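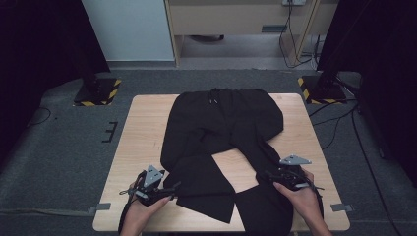 Stoltbridge will begin taking orders in April for the Datwood Pair, a two-handed set of hand-held grippers for recording cloth-handling demonstrations. The set is intended for research groups and integrators whose robots must work with soft goods, and it is sold complete with cabling, wrist straps and recording software. Both grippers are built to the same design, each with a grey triangular plate on top, and an operator seated or standing at an ordinary table can bring them to bear on both sides of a dark hooded or collared garment laid flat. Each gripper weighs 346 g without its cable.

The fingers are black and rigid, with replaceable pads. Brass-coloured threaded inserts in the finger bodies accept standard machine screws, so that worn pads can be changed at the bench without returning the unit. Pads are supplied in sets of eight, enough for two full changes of both grippers.
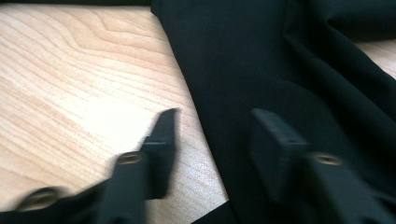
Datwood fingers at the edge of a black garment. Camera view from the gripper.

A camera on each gripper records the space between and beyond the fingers at close range. The view from the operator's head is recorded separately, and all streams are written against a common clock. Black fabric on a pale tabletop is among the harder combinations for exposure control, and the release firmware lets the user lock exposure before a session or meter from the central third of the image only.
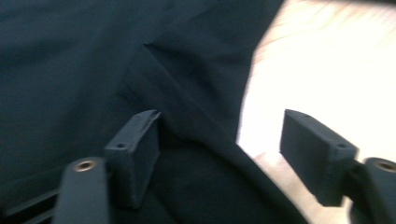 Motion blur is handled at the review stage. The software scores each segment for sharpness and flags those below a threshold set by the user, leaving the original recording unaltered. Flagged segments may be kept, trimmed or excluded from export. Finger opening is logged alongside the video and can be plotted in the same window.

Pre-release units were evaluated at the Stoltbridge workshop in Uner over six weeks. The resulting reference set contains 297 demonstrations of flattening, aligning and folding dark garments, and is included with every order. Annotation labels and the calibration files for the units used are supplied in the same archive.

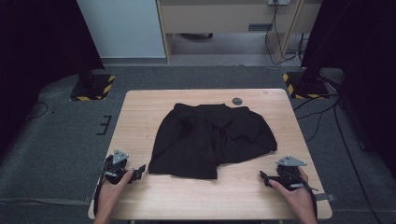

K. Pillay

Orders placed before the end of April ship with a second set of cables and a carrying case. The warranty covers the grippers and cameras for one year; pads and straps are treated as consumables. Repairs and recalibration are carried out in Uner. Data sheets, mounting drawings and a sample export are available from the Stoltbridge sales desk on request.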